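Search the site
Enter keyword
Go

Clandgate Flood Relief Appeal: Frequently Asked Questions

Last updated March 16, 2026

What is the appeal for?

The appeal raises money for households and small businesses in Drunow that were flooded when the river came over the lower embankment. It is run from Clandgate by the Clandgate and Drunow Friendship Association, which has linked the two towns through school visits and exchanges for many years.

How much help is needed?

The council in Drunow has registered 231 damaged homes. Of these, 111 had water above the level of the electrical sockets and need rewiring before anyone can move back in. The primary school and the health post at Jemal, further down the valley, were also affected and are included in the appeal.

How can I give?

You can pay by cheque, by bank transfer or in cash at the Association's office. Cheques should be made out to "Clandgate Flood Relief Appeal". Please write your name and address on the back if you would like a receipt. We can't take card payments at the office.

Can I give goods instead of money?

We are taking a short list of goods only: unused bedding, school exercise books, water containers and hand tools in working order. Clothing is no longer accepted, as the store in Drunow is full. Medicines can't be sent by us in any circumstances.

Where do I take goods?

Bring them to the Skillirari warehouse on the Clandgate dock road. Skillirari is a local freight firm and is carrying the appeal's boxes without charge. Boxes should be taped shut and marked with their contents on two sides. Please don't put liquids in with other items.
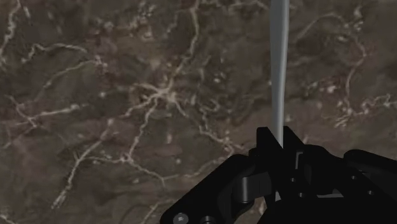

Who decides how the money is spent?

A panel of 9 people decides, 6 from Drunow and Jemal and the rest from the Association. The panel meets every fortnight and works from the council's register. Payments go first to homes with no safe electricity, then to other homes, then to businesses.

Is any of the money used for running costs?

Bank charges and customs fees are paid from the appeal. Postage, printing and the office telephone are covered by the Association out of its ordinary funds.

My organisation would like to present a cheque. How do we arrange it?

Write to the office with the amount and the name of the group. Presentations are held in the reading room at Clandgate Town Hall, and a short notice normally goes to the local paper. If you would prefer no publicity, say so in your letter and we will send a receipt only.

Can I travel to Drunow to help with repairs?

Only qualified electricians and plasterers are being asked for at present. There is very little accommodation in the town. If you have one of these trades, send us a copy of your certificate and the dates you are free.

When does the appeal close?

Goods will be accepted until the end of March. The fund for money stays open until the panel decides otherwise, and any change will be posted on this page.

Contact the office | © Clandgate and Drunow Friendship Association | Back to top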